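From: Hazem Salem
To: Hastadley Model Builders list
Subject: Re: [hastadley] Scale for the Visden temple kit?

> Hi all, I finally opened the Helmy temple kit I picked up at the
> October swap meet. The box gives no scale at all, and the steps look
> way too tall for the little figures I have. Has anyone built one? Also
> wondering what to use on the stonework, my last try came out looking
> like chocolate.
> – Fondlow Road beginner

Welcome to the chocolate club! My first three buildings looked good enough to eat, so you're in fine company.

On scale, I went by the doorways and came out close to 1:600, but a friend over in Visden built the same kit and swears it's 1:700. I think the Helmy people just made it fit the box. I'd leave the figures off completely – once you put a person next to those steps, your eye starts doing math and the whole thing shrinks.

For the stone, skip the straight brown. I start with a warm gray, let it sit overnight, then go over it with a very thin reddish brown and wipe most of it off with an old T-shirt. The dark stays down in the recesses and you get streaks for free. Do the rounded upper part first, while you've still got a base to hold on to (guess how I learned that one).
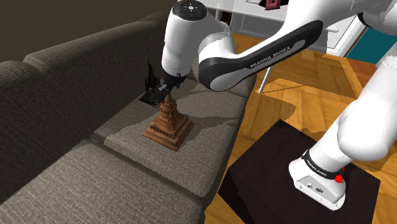

Brown tiered temple and a black spired building, on the sofa.

Black is harder. Plain black swallows every bit of detail, so try a dark gray dry-brushed over the top, and go easy on the spires. I snapped two on my last build and the glue joints still bug me.

The paint I like is Helmy's own, number 2721. A jar runs me 20 bucks with shipping, which hurts, but I'm still on my first one. If you want to try it before buying, I'm happy to bring mine to the next meeting. Just remind me that afternoon or I'll walk out the door without it!

Hazem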